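About Cendley

Cendley tests the software that tells robot arms how to pick things up. Most of our work is done in simulation, on a Franka Emika arm beside a round table, and clients send us their control code before it goes near real hardware.

We are better known for a fault than for anything we sold. In January a build called Verar passed all our checks and went to a client, Galli. On their floor the arm closed before it had finished coming down, and it did so 3 times in 55 runs. No one was hurt, but a guard panel was cracked and the cell was shut for 5 days. 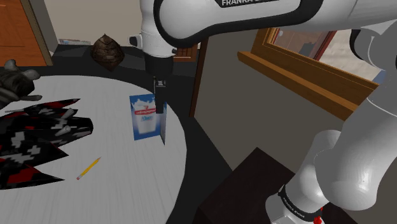 Galli's line team wrote to us afterwards that the damage bothered them less than the pass certificate, and that they wanted to know what a pass had meant.

It had meant too little. Our simulator reported joint positions with no delay, and the real controller had one. We withdrew the certificate and rebuilt the test set under the name Trinow. The new set adds delay to every signal - and it stops a run at the first early close.
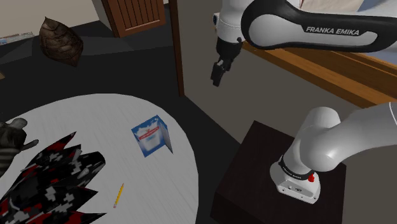 Verar failed Trinow on its second run. Every build now needs 2 clean passes, signed off separately, and the client gets the full log with the result. Faults found after release are listed on our notices page.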